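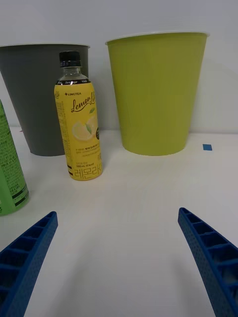
Procedure for the Settlement of the Estate of W. Wieczorek, Bench Three

The will ran to two pages and the bench notes to 79. Syafiqah Sopacua read the notes first.

She had the key from the landlord in Drekovlow and a carton of bin liners from the hardware store. The flat was on the third floor, one room and a bathroom, with the laundry shared. Witold Wieczorek had retired from the colour lab at Kiken in August and had gone on working in the flat until the day he went into hospital. The notes were in a ring binder, dated by hand, in the format the lab had used before it went over to tablets. Each entry had a heading, a method, a result and a line for remarks. The remarks line was mostly blank.

Entry 1. Grey bucket. Purpose: to hold what is finished.
Entry 2. Lime bucket. Purpose: to hold what is not.

She looked across at the white table. Both buckets were against the wall, the grey one on the left and the lime one, which was the larger, to the right of it. A bottle of lemon drink stood between them, towards the front, and there was a green can beside it. She put the carton down and went on reading.

The method was strict. An item was taken from the flat and assessed for not more than 5 minutes. If it needed no further action it went into the grey bucket, and on the last day of the month the grey bucket was emptied into the skip behind the building. If it needed action, it went into the lime bucket with a paper tag stating the action. A tagged item could be reassessed. It could not be moved from lime to grey unless the action had been carried out.

Witold had put through 200 items this way. They were listed at the back. Item 12 was a kettle element, grey. Item 31 was a letter from Cristóvão Baptista, lime, tagged "reply". Item 32 was the reply, also lime, tagged "post". Items 33 to 40 were stamps, bought singly. Item 41 was the same reply with the tag changed to "rewrite".

Cristóvão had shared Bench Three with him for most of their working lives. They had fallen out over a tolerance figure for a batch of marine enamel sold to Wibisono, and Cristóvão had taken a transfer to the Clalley plant. Syafiqah had been the junior on the bench that year. Her recollection was that both of them had measured correctly, at different temperatures, and that neither had written the temperature down.

Hafiz Sembiring rang at noon. He was the executor and wanted to know how it was going.

"He's left a procedure," she said.

"Is it binding?"

"It's signed."

"By whom?"

She turned to the inside cover. Prepared by, W. Wieczorek. Checked by — and the space after it was empty. She told him it was unchecked. Hafiz said that in his opinion an unchecked procedure had no standing, and she should use the bin liners.

She used them for the bathroom and the wardrobe. The table she left until the afternoon, and she took the drink first. It was one the lab canteen had never stocked, 500 mL, Linctea brand, lemon, with Korean print on a yellow label. She found it in the list as item 198. The heading was "Beverage, for visitor". Under method he had written that C.B. used to bring these back from the Incheon conferences and that the import grocer on the corner now carried them. Under result there was nothing. Under remarks he had written, "Ask him which temperature."

There was no colour against it, grey or lime. She checked the three entries before it and the two after it, and all five had one.

She sat on the end of the bed and applied the method. At the end of the allotted time she took a tag from the roll in the binder pocket and wrote "deliver" on it, and tied it to the neck of the bottle below the cap. Then she went through the list again for item 41 and noted its tag number on the back of her hand.

The Clalley number was on the old bench card, which he had kept in the front of the binder. A young man called Bayu Govindasamy answered. He said Mr. Baptista had left the plant some time ago but still came in for the end-of-year lunch, and would be there on 31st December if she cared to stop by. The lunch started at noon. Parking was behind the solvent store.

She thanked him and opened the binder rings. On a fresh sheet she wrote the next item number, the heading "Journey, by car", and the method. Then she turned back to the inside cover and signed on the line for the checker, in her full name, as they had been taught to do.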